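Can a machine tidy a locker yet?
Project report, second-year Engineering and Society module
Ruxandra Zamfir and Shuzhen Tan
October 9, 2019

When we first sat down to choose a chore for our project, Shuzhen wanted laundry and I (Ruxandra) wanted washing-up, and we argued happily over several pots of tea before settling on lockers. Everybody at Hetgate has one, hardly anybody keeps it in order, and it seemed to us a fair middle ground between housework and the sort of fetching and putting away that goes on in any shop or stockroom.
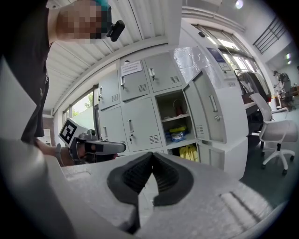

A locker asks a lot of a pair of hands, and we hadn't really appreciated that before we began. There is the little handle to get hold of, then a door that wants to swing its own way, and after that a shelf with not much room above it. Bags and cloths are harder still, as they change shape the moment you pinch them! A person sorts all this out by feel, usually while chatting about something else.

We set ourselves 220 attempts at simple jobs with two-fingered grippers, and wrote up 200 of them properly (the remainder had gaps in our notes, which was our own fault). Stiff packets gave us the least bother. Anything floppy had to be taken by a fold, and we got into the habit of choosing the fold before moving at all. 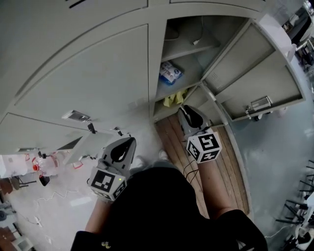
Shuzhen's view is that the fingers are already good enough for shop work and the judgement is what lags behind. I am a bit gloomier, having spent most of January reading about doors, but we do agree that a machine could put away boxed goods long before it could be trusted with somebody's gym bag. We would like to try the same jobs next on the deeper cupboards at Jakden, with the shelves set at two different heights.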